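Chapter 11
Looking After the Gripper

Most of what gets written about keeping a robot cell in good order is written by people who sell parts for it. Read enough of that material and you will come away believing that every cell needs a service plan, a shelf of spares and a yearly visit from someone with a laptop. Some cells do. The one used through this chapter, a two-arm tabletop cell at the Dremholm training shop, has never had any of that, and its faults have nearly always come from the same small patch of hardware between the wrist and the fingertips.

Before you start, you should have finished the work on arm zeroing in Chapter 2. You will need the hand tools listed there and a soft lint-free cloth.

What you will learn

How to check that two parallel fingers open and close evenly
How to tell a loose mount from a bad calibration
When to clean a wrist camera and when to leave it alone
How to run a pick test that tells you something

Why the fingers get blamed

When a gripper drops a part, the first guess is usually worn fingers. Phyllis Gosling kept the repair log at Dremholm through 1,420 logged picks, and her notes do not bear that guess out. Twelve of the drops she traced to a cause had been put down to the fingers at first. She changed the entry on all but 2 of them after checking the mount. The fingers were replaced anyway, more than once, and the drops went on as before.

You should be a little suspicious of her log too. It covers one cell, and Jae-in Ra, who inherited it in October, points out that "mount" in her handwriting can mean a loose screw, a bent bracket or a wrist joint that needed zeroing. Those are three different jobs. Write down what you found and what you touched, even when the two seem to be the same thing.

The same goes for recalibration. The Drirov manual tells you to recalibrate the wrist camera after any change to the gripper. Do it after the camera or its bracket has moved. If you do it every time something goes wrong, you will bury a mechanical fault under a fresh set of numbers, and it will come back after the next shift with your name on it.

A test worth running

Shops like to test a gripper on a solid block. A block is easy to hold and will forgive a finger that closes late. A two-part box is harder to please. Set the base and the lid on the table separately, with the base turned at an angle to the arm, and have the gripper approach with its fingers open. Stop there before closing. Look along the fingers from the wrist side and ask whether the target sits where the program thinks it does. If it doesn't, no amount of grip force will help you.

Then pick up the base by its outer walls, put it down, and repeat from the same start pose. Ashraf Bennani's advice to trainees is to change one thing between runs and to leave the speed setting alone until last. Turning the speed down hides nearly everything.

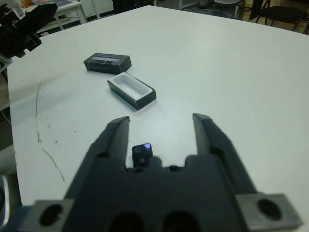

Keep the results of your first runs, including the bad ones. You will need them in the next section, where we take the finger mounts off and put them back with the screws tightened in the right order.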